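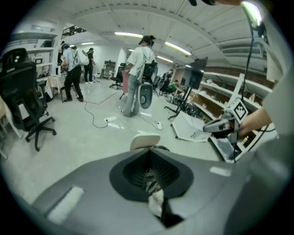

Lesezeit: 3 Minuten

Lernt der Roboter das wirklich? Ein Besuch bei Sirkano

Auf der Einladung zum Tag der offenen Tür stand: »Roboter lernen wie Kinder.« So einen Satz mag ich nicht besonders. Kinder lernen schließlich auch, wenn ihnen etwas wehtut oder wenn die große Schwester lacht. Kann eine Maschine das? Ich bin im Mai nach Clondstead gefahren und habe nachgefragt.

Wer bei Sirkano glänzende Blechmänner erwartet, wird erst einmal enttäuscht. In der Halle liegen Kabel auf dem Boden, es gibt Bürostühle und Regale, und dazwischen gehen Menschen mit Geräten auf dem Rücken herum. In den Händen halten manche von ihnen einen Greifer. Das ist eine Art Zange mit zwei Fingern. Die Menschen machen damit einfache Dinge, die ihr jeden Tag mit der bloßen Hand macht.

Warum so umständlich? Chinyere Akinola leitet die Vorführung und hat es mir so erklärt: Der Greifer zeichnet auf, was der Mensch tut. Wie bewegt sich die Hand? Wann gehen die Finger zu? Eine Kamera filmt mit. Aus ganz vielen solcher Aufnahmen soll ein Computer später herausfinden, wie man etwas anfasst. Eine Aufnahmereihe heißt hier »Osagie«, und zu ihr gehören 593 Aufnahmen.

593! Überlegt mal, wie oft man euch zeigen musste, wie man eine Tüte festhält.

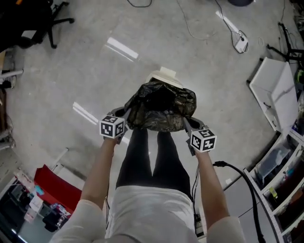 Eine Tüte ist für Maschinen nämlich gemein. Ein Bauklotz bleibt ein Bauklotz, egal, wie man ihn dreht. Eine Plastiktüte knautscht sich zusammen und sieht jedes Mal anders aus. Packt man zu locker, rutscht sie weg.

Und wozu die weißen Würfel auf den Greifern? Auf ihnen sind schwarze Muster, ein bisschen wie bei den Codes auf Eintrittskarten. Eine Kamera kann daran erkennen, wo der Greifer gerade ist und in welche Richtung er zeigt. Das fand ich ziemlich schlau, das gebe ich zu.

Trotzdem habe ich weitergebohrt. Kann der Computer nach all den Tüten auch einen nassen Socken aufheben? Chidubem Akinola, der die Aufnahmen auswertet, hat erst mal überlegt. »Vielleicht«, sagte er dann. »Versprechen würde ich es nicht.« Diese Antwort hat mir besser gefallen als die ganze Einladung.

In der Broschüre steht übrigens auch, das Programm »Dotix« werde bald jedes Kinderzimmer aufräumen. Wann ist bald? Dazu stand da nichts. Im Moment sind es Menschen, die die Arbeit machen - stundenlang, mit schwerem Zeug in der Hand. Wenn also jemand sagt, der Roboter habe etwas »ganz allein« gelernt, dann fragt ruhig, wer es ihm vorgemacht hat.
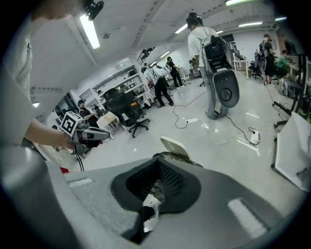

Probiert es selbst aus

Nehmt zwei Kochlöffel, in jede Hand einen. Legt eine leere Tüte auf den Boden und versucht, sie nur mit den Löffeln hochzuheben. Schafft ihr es 5 Mal hintereinander? Schreibt danach auf, was eure Hände genau gemacht haben, und gebt den Zettel jemandem, der nicht zugeschaut hat. Klappt es bei ihm nur mit eurem Zettel?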